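Robot Good Practice group, January meeting, minutes

Present: Lahcen Amrani, Archie Guthrie, Valentyna Vasylenko, Csaba Antal, and me (Bence Lakatos) typing. Seven invited, so we're two short again.

1. Last minutes
Approved. Archie wants it on record that he did send the glossary. He did, I found it in my spam, sorry Archie!

2. Rule 26, simulator runs before hardware
This took up most of the hour. The draft says a task has to pass 1,000 runs in the simulator before anyone tries it on a real arm. Csaba thinks that's fine for pick and place but way too many for door opening, where every run is slow (he had a whole speech ready). Valentyna said the number matters less to her than what we vary between runs, and I'm with her on that. We kept the 1,000 but added a line saying start pose and object positions must change from run to run, and the log has to show it.

3. Gripper start position
Lahcen's wording: both grippers partly open and clear of the torso before any script starts. Archie asked what "clear" means, fair enough. We went back and forth and ended up with "no contact, and no link in the way of the first move." Passed, with Csaba abstaining.

4. Room models
Drovosstead and Rasten both use their own home layouts and the names don't match at all. One has "counter," the other has "unit_b," and I lost an afternoon to that. Agreed: plain names for furniture, doors and windows, plus a version number on every room file. Valentyna will write up the naming list.

5. Stopping a run
Short one. Anybody on the call can say stop, even in simulation, and the operator stops first and asks after. No objections.

Actions
Valentyna: naming list
Lahcen: clean text for item 3
Csaba: door-opening numbers for next time
Me: send out Rule 26 with the new line

Wrapped up at 4:40, next meeting in February.
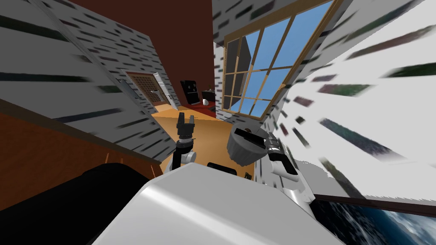

Simulated room with both arms in view (items 3 and 4)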